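# Chapter 4: Choosing a Cutting Process

Most shops own more than one way to cut a flat part. A laser, a plasma table, a bandsaw and a punch can all turn sheet into blanks, and the first job of the process planner is to decide which one gets the work. This chapter covers how that decision is made and what information has to be on the job sheet before it can be made at all.

By the end of the chapter you should be able to:

- read a part drawing for the features that limit the choice of process
- estimate kerf loss on a nested sheet
- compare setup time with run time for small and large lots
- write a short routing that another planner can follow

## 4.1 Start with the part

Begin with the drawing, even when you already know which machine is free. Look at material, thickness, edge finish and the tightest tolerance, in that order. Material and thickness rule out processes quickly. Edge finish and tolerance usually decide between the ones that are left.

Take the bracket job used throughout this chapter. The Grultlow plant needs a mounting bracket in mild steel, 11 mm thick, with two bored holes and one open slot. The lot is 20 pieces. The outside edges will be painted and have no close tolerance, but the holes locate a bearing housing. A planner could plasma cut the outline, leave the holes undersized and bore them in a second step. Laser cutting the outline would leave less edge cleanup, but the boring step stays either way.

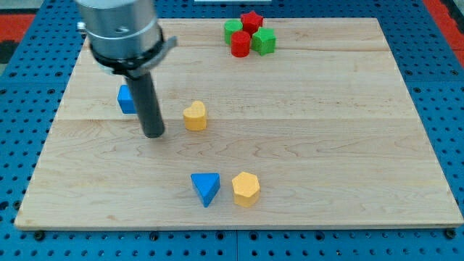

*Figure 4.1 Robot arm with a straight rod tool over a wooden board.*

## 4.2 Kerf and nesting

Kerf is the width of material removed by the cut. It matters twice: once when the tool path is offset from the part line, and again when parts are nested on the sheet. If two parts share a cut line, only one kerf is lost between them. Common-line cutting saves material, but the parts can shift when the first one comes free, so many shops keep it for thicker plate.

The Breltel bracket, which appears in the problems, is nested 51 to a sheet. Work through the spacing by hand before using software. The numbers are easy to check and you will see where the waste comes from - mostly at the sheet edge.

## 4.3 Setup time and lot size

Setup time is charged once per lot. Run time is charged for every piece. A process with a long setup and a short run time gets cheaper per piece as the lot grows, and at some lot size it passes the alternative. Section 4.5 finds that crossover point for the Stikness and Fröhlich orders using the same hourly rate for both machines.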